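3.2 How buyers settle on a used part

We were glad to find that the people we spoke with in Durberg were happy to talk at length about alternators, door mirrors and tailgates, and a good deal of what follows comes from those long conversations. Our records cover 2,385 requests for used auto parts, sent through the Grudura search service to 16 salvage yards, and we followed up with 300 of the buyers by phone. Most of them had a price in mind before they ever typed in the model year, and they held to it more firmly than we had expected.

What moved them, when anything did, was a quick answer. A yard that replied the same morning often made the sale even when its price was higher — several buyers told us they had simply stopped looking once a friendly voice said the part was on the shelf. Faulkner and Nassar saw much the same thing among owners of older vans, though their buyers cared more about mileage than ours did.
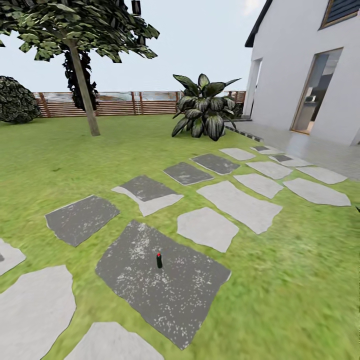
Figure 3. Rendered view of a backyard lawn, with flat stepping stones leading toward a patio beside a white house.

3.3 Returns and wrong fits

Wrong fits were the sorest subject of all. Yards that asked for the old part number before shipping had far fewer returns than yards that went by model and year alone, and this held for small parts as well as for large body panels. Sharon Waweru, who coded the return slips, kept mirror housings apart from mirror glass, as the two are so often ordered under one name. We have kept her split in the tables, and readers who would like the combined totals can add the two rows together.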